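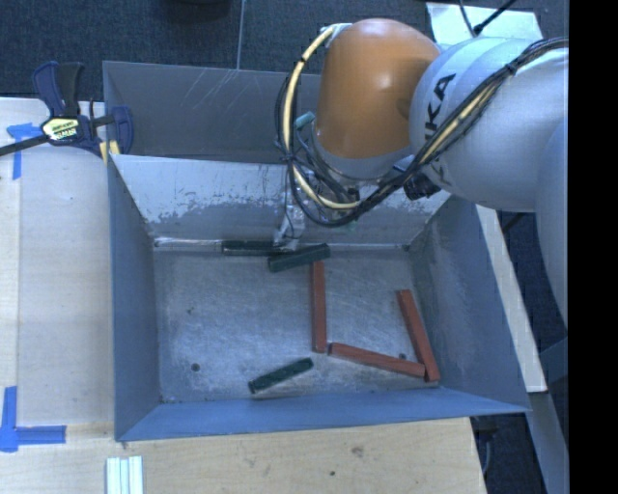
Bin picking cell at Onwood, June: KUKA arm with green and red blocks in the metal bin.

In this period the cell ran 15 shifts. The two operators who emptied bins by hand now prepare the next bin and check the parts that the arm refuses. They report less back pain, but also more waiting, and one of them asked for training in programming. We agreed to 27 hours, given by Varkari. Blocks close to the walls are still our main difficulty. The new gripper fingers from Uratel are ordered.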